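The desk, finally

Right. Quick one, kettle's on and I've got to be out of the door before the rain.

I said in May I'd sort the desk. Said it out loud, to witnesses. It is now 27 Sep 2026 and I have sorted the desk. Or most of it. The top of it. The drawers are another matter and I'm not talking about the drawers.

Background for anyone new: we moved to Usthorpe, the back bedroom became the work room, and the work room became the place where anything without a home got put. Mostly on my desk. Post, batteries, a bag of bulbs meant for the garden two springs ago. The Mansour catalogue (I've never bought a thing from Mansour, they just like me). Three mugs on a good day. I was working in a gap the size of a dinner plate and telling everyone I had a system.

What did it was the tea. Full mug, over it went, straight through the post and under the keyboard, and while I was mopping I lifted a pile and found a cheque from my aunt for a birthday so long gone I was too embarassed to pay it in. So that was that. Bin bags out.

Took everything off. Everything. I know people say do it a corner at a time but I've done corners, and the corner just fills up again from the next corner along. Floor, bed, landing, the lot. Looked like we'd been burgled by somebody very bored. Then I wiped the top down, warm water, drop of washing-up liquid, old T-shirt, dry it after with another old T-shirt. Did that twice. The colour came up a good bit paler than I remembered. I'd got used to thinking of it as a sort of tea-ish brown and it's nothing of the kind.

Then piles. Keep on desk, keep elsewhere, bin, and a fourth pile called "ask Imad". Imad Hamdan from next door but one, who knows what every cable in the world is for. I'd got a carrier bag of them. He sat on our stairs and went through it like a man shelling peas. Printer, printer, old phone, radio, no idea, printer. We have never owned that many printers. He took a few home and the rest went to the tip at Brultanside, where they've got a cage for that sort of thing now, round the back past the garden waste. Go early. The queue by eleven is shocking.

Bin pile was the big one. I won't go on. Instruction booklets for things that broke. Receipts gone blank, just strips of shiny paper, kept in a bulldog clip in case. In case of what.

Keep elsewhere: stamps, glue, the good scissors (kitchen, where everyone steals them anyway), bank stuff in a folder in the wardrobe.

Keep on desk: lamp, keyboard, one pot of pens, one notebook. And the screen, up on its stand. The stand was the only new thing I'd had in ages, got it off a shelf-end in a shop closing down, and it had been swallowed so completely that I'd stopped getting the point of it, namely the space underneath. You're meant to have room under there. I had jiffy bags and a hot water bottle.

So underneath is now the rule. Nothing lives under the stand. Not a pen, not a Post-it. If something has to go there for an hour, fine, but it's gone by tea time.

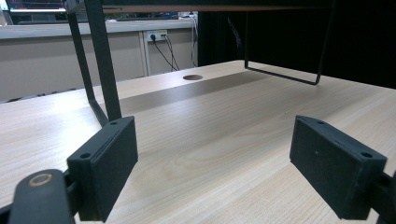
Bare wood, black legs, and the cable hole at the back. Had forgotten we had one.

The cable hole! I'm more pleased about that than I should be. I'd been running every lead over the back edge of the desk and down behind, where they got caught in the radiator valve, and all the time there was a perfectly decent hole in the top. Buried. Can't tell you how long. I'd been looking at buying one of those clip things from Istameck to hold the wires along the edge, had it in the basket and everything, and now I don't need to. Basket emptied. That's a takeaway paid for.

Haven't put the leads through yet, mind. You've got to unplug the lot, and the plug on the screen lead is a fat one, so it'll have to go up from below with the thin end first, and that means lying on the carpet with a torch. My knees would like notice. Next weekend maybe.

Things I got wrong, in case you're about to do the same:

Didn't eat first. Don't start a job like this at half ten on a slice of toast. By one I was sat on the landing reading an old letter from the gas people as if it were a novel.

Put the floor piles in front of the door. Then needed the loo.

Let myself read things. Fatal. Postcards especially. There was one from my sister that just says "bins are Thursday here" and a picture of a donkey on the front, and that cost me a good twenty minutes. Kept it, obviously.

Used polish on the first bit. It left a smear you could only see with the lamp on, and of course I work with the lamp on. Came off with the warm water again but that was a third go round for that side. Just don't bother with polish. The damp T-shirt's fine.

Bought storage before I'd cleared anything. This was back in May, when I was all talk. Two boxes with lids, very smart, and for months they sat on the desk being two more things on the desk. They're in the bottom of the wardrobe now with the Christmas wrapping in and they've never looked happier.

What I got right: did it in one day. I think if I'd slept on it I'd have woken up and put it all back. Also the radio. Also doing the tip run the same afternoon, before I could go fishing about in the bags for that one adaptor.

It's different to work at, is all I can say. I can put my elbows down. I can have a sheet of paper flat in front of me, the whole sheet, and a book open next to it. The light gets in from the window and lands on the front half of the desk first thing, and I'd never noticed because there'd been no desk for it to land on. It goes dim under the stand and I quite like that. Restful. I keep looking at it when I should be answering emails.

The other half came in, looked, said "oh, it's wood", and went out again. I'll take it.

Now the bit where I admit things. There is one pile left. It's on the chair in the corner, the one no one sits in, and it's the pile of stuff that isn't rubbish and isn't wanted and isn't mine to chuck. School photos of other people's children. A key. A bill for 226 pounds with PAID written on it in handwriting I don't recognise. The second half of a jigsaw, or I'm calling it the second half, could be the first. I've put a jumper over it for now.

And there's the drawers, which I said I wasn't talking about. Top one opens. Middle one opens if you put a ruler in and press something down. Bottom one hasn't opened since we moved and I've started to feel that's between it and whoever owned the desk before us.

A few people asked last time what I'm doing about post, as that was the worst of it. Answer is a hook by the front door with a cloth bag on it. Post goes in the bag. The bag does not come upstairs. I open it standing up in the kitchen next to the recycling, once I've got the tea on, and anything that needs doing gets written in the notebook and the letter goes in the folder. Ten days in, still going. The Mansour catalogue got as far as the doormat and no further.

Mugs: one at a time. It goes on the left, on the coaster, well away from the keyboard. When the new one comes up the old one goes down. I've broken this twice already but never for more than an afternoon.

Someone also wanted to know what the stand is called. No name on it that I can find, sorry. It's black metal and it holds the screen up and that's as much as I know. Measure your screen foot before you buy one though, mine only just sits on the top and I'd not have thought to check.

Next job is the shelf over the bed in the same room, where I've been keeping 300 slides of my grandad's in little yellow boxes with no viewer to look at them through. Not getting rid. But I'd like to know what's on them, and I've a feeling most of it is caravans. If anyone local has a viewer or a projector they'd lend for a weekend, shout in the comments, I'll come and fetch it and there'll be cake in it for you. Proper cake, lemon.

Kettle's boiled and gone cold again while I typed this. Sky's gone black over Brultanside way. Washing's still out. Got to run, will do the cables and report back, and if I get teh bottom drawer open you'll be the first to hear.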